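Kárason TG-2 Tile Grout Float and Joint System: Long-Term Review

The TG-2 is a two-part kit from Kárason: a rigid-backed grout float with a replaceable rubber face, and a joint alignment rail that clamps to a reference line. I bought mine at full price from Bretley and have used it on two floors and a shower wall. The floors were a 12-inch porcelain in a utility room and a large-format matte tile in a hallway. Joint width was 1/8 inch in both.

Build and contents

The float body is cast aluminum with a molded handle. The handle is set slightly forward of center, which loads the leading edge more than the trailing one. With a standard float I correct for this by wrist angle. With the TG-2 I had to unlearn that for the first hour, and I left shallow joints along one wall before I noticed.

The rubber face slides into a dovetail channel and is held by two screws. Swapping faces takes under a minute with a clean channel and a good deal longer with dried grout in it. Rinse it before lunch. The kit includes a firm face for floors and a soft face for walls. An epoxy-rated face is sold separately.

The rail is extruded in two sections that join with a steel key. My key was tight out of the box and needed light filing on one corner. Once seated, the joint between sections showed no gap I could catch with a fingernail.

Layout performance

The rail is the better half of the kit. Most layout errors on a large floor come from small angular mistakes at the first course. A line that is off by 2 mm over 1000 mm is off by 4 mm over 2000 mm, and in a hallway the eye follows that line to the far wall. Dark tile with light grout is the least forgiving combination, as every joint reads as a drawn line and the long ones converge where you can compare them. I planned the hallway around one center joint and worked out from it to both sides.

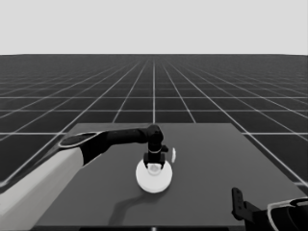
Using the rail

Clamp the rail to the center line, set the first course dry, and check the diagonal before mixing thinset. The clamps grip well on bare slab and poorly on uncoupling membrane, where I ended up weighting both ends with a bucket of sand. Kárason lists a suction foot as an accessory. It was out of stock when I ordered.

The printed scale on the rail is metric on one face and imperial on the other. The imperial markings stop at 1/8 inch, too coarse for checking joint creep. I used the metric side throughout.

Grouting

On the utility room floor the firm face packed joints fully in two diagonal passes. Haze was lighter than with my old float, and I used one less bucket of rinse water. On the matte tile the same face dragged. Wetting the tile lightly helped, though too much water weakens the grout at the surface, so go easy.

The soft face is fine on walls. It rounds over at the corners after moderate use, and mine was ready for replacement after the shower. A spare costs $9, reasonable if you only tile now and then and irritating if you do it for a living.

Ragnheiður Østergaard lent me her Drirkside float for comparison. The Drirkside is lighter and its face lasts longer. It flexes more under load and left low spots in the wider joints at the doorway. For overhead or wall work I would choose it over the TG-2. On floors I would not.

Problems

The instruction sheet shows the dovetail screws on the wrong side of the body. Skimudov, the importer, had a corrected sheet on its support page by August.

The handle bolt worked loose once. A drop of medium threadlocker fixed it.

The rail has no storage sleeve, and the edge that does the work is the edge that hits the van floor. I cut a length of split foam pipe insulation to cover it.

Rating

Rail: 9 out of 10. Float: 7 out of 10. The rail is also sold alone, and if you already own a float you like, buy it that way.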